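Open day at the Gurby healing rooms

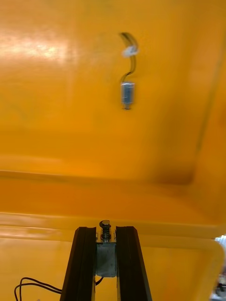

Yellow plastic, with a small cylinder hanging on a thin black wire.

I drove out to Rornville in March for the open day and I'm so glad I did! The healing rooms sit above the old Gunn Street bakery, up 34 very steep stairs, and the whole place smelled of bread. They've been praying with people there for nine years, mostly folks from Gurby and the farms out toward Plukeck, and the prayer book on the landing has over 2,000 requests in it.

We sat in on a teaching about the gifts of the Spirit (gentle, lots of Luke and Acts, no shouting) and then anyone who wanted prayer could ask for it. I asked – my shoulder, again – and two women prayed quietly with me and never rushed. The singing afterwards was wonderful, loud and a bit out of tune. Soup at noon, and more singing until 3. Park behind the hall if you go, as the street fills up early.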